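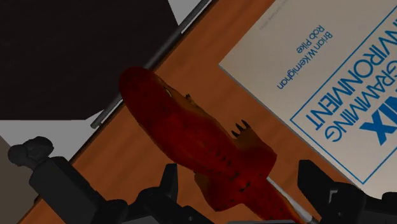

A reader commented under my last post that a collision in a simulator isn't really a safety matter, and that I should save the word for machines that can break somebody's wrist. I've had that remark in my head for most of March while clearing up the fault below, and I don't agree with it.

Some background. Bruvine is the set of tabletop scenes I've been building in my spare time. The arm has to pick something up from a cluttered wooden top and set it down again without touching anything else. If it touches anything else, a check is supposed to stop the run and mark it as failed. The check is my own code and I was quite pleased with it.

By the start of the month I had 1,714 finished runs. The pass rate looked good, better than I'd expected with a lamp standing so close to the things being picked up. I should have been suspicious then. I wrote the figure down and went to bed.

What gave it away was a plot of the elbow and wrist paths. I'd drawn the lamp on it as a plain outline to give some sense of scale, and a lot of the lines went straight through the shade. The stop had not fired on any of them.

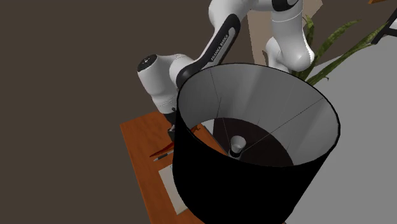 Gripper down at the desk, behind the shade.

It took me two evenings to find the cause. When a scene loads, each object is given a simpler shape for the contact check, as the full one is too slow. The step that makes the simple shapes drops anything thinner than a set limit, on the grounds that very thin parts are usually stray bits of geometry. A lampshade is nearly all thin wall. So the base got a shape, the pole got a shape, and the shade got nothing. It was drawn correctly in every view and the arm could pass through it freely.

The worse part was the log. Hiltmont, the little logging tool I use, had printed a warning each time the scene loaded. I had turned warnings off in January after it filled the disk with complaints about textures. There was no error and no gap in the output, only a column of passes.

I reran the paths with a proper shape for the shade, and 958 of the runs made contact with it. I've thrown those out, and the pass rate I gave in my last post is wrong. I've put a note at the top of that one.

The changes, for anyone using the scenes:

The thin-part filter is off by default.
Loading stops with an error if any drawn object has no contact shape.
The stop is tested before each batch by driving the arm into every object on purpose.
Warnings are back on, with the texture ones filtered out by name.

The third of these is the one I'd been putting off. It adds 6 minutes to a batch and it's dull to set up, but it would have caught this on the first day. 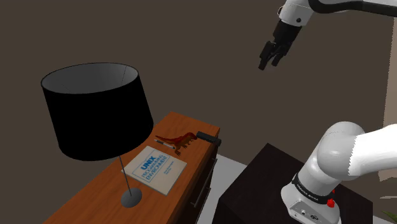
Wide view with the arm raised, lamp and cabinet to the left.

Back to the comment. Nothing was damaged and I lost some evenings. But these paths are meant to be used for something, and whoever takes them from me will take the word "pass" at face value. A path that goes through a lamp could just as well go through a person's forearm if the same filter had dropped it. I'd call that a safety matter even when it only happens on my desktop machine.

The corrected set is uploading to Neremero now. The old one stays up until it finishes, marked as faulty. If you downloaded the old set, please delete it. I still haven't checked whether the plant leaves had the same problem. They're thin too, so I assume they did, and the count of bad runs may go up.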